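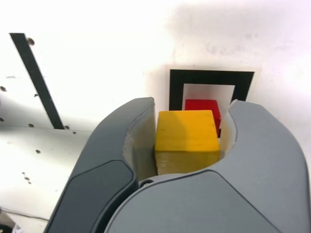 Gelber Holzwürfel, gehalten von zwei Greiffingern

Holzwürfel lasieren: so bleibt die Maserung sichtbar

Für kleine Bauklötze reicht eine wasserbasierte Lasur, die für Kinderspielzeug zugelassen ist. Deckende Lacke gehen auch, sie platzen aber an den Kanten schneller ab.

1. Würfel mit 120er, danach mit 240er Papier schleifen. Immer in Faserrichtung. Kanten nur leicht brechen.
2. Staub mit einem feuchten Tuch abnehmen und 30 Minuten warten. Die Fasern stellen sich auf - noch einmal fein nachschleifen.
3. Lasur gut aufrühren und an einem Reststück testen. Buche nimmt weniger Farbe auf als Fichte.
4. Erst fünf Seiten dünn streichen, den Würfel auf der sechsten stehen lassen. Nach etwa 19 Stunden umdrehen und die letzte Seite streichen.
5. Zweite Schicht genauso auftragen. Am Hirnholz sparsam arbeiten, dort wird der Ton sonst deutlich dunkler.

Pinsel sofort mit Wasser auswaschen. Angebrochene Dosen kühl und frostfrei lagern.

Text: Herman Lau, 01/09/2019

Weitere Anleitungen
Bauklötze aus Restholz sägen
Leinöl oder Wachs?
Pinsel richtig reinigen
Kisten mit Fingerzinken

Diese Website verwendet Cookies. Mit der weiteren Nutzung stimmen Sie dem zu. Mehr erfahren | OK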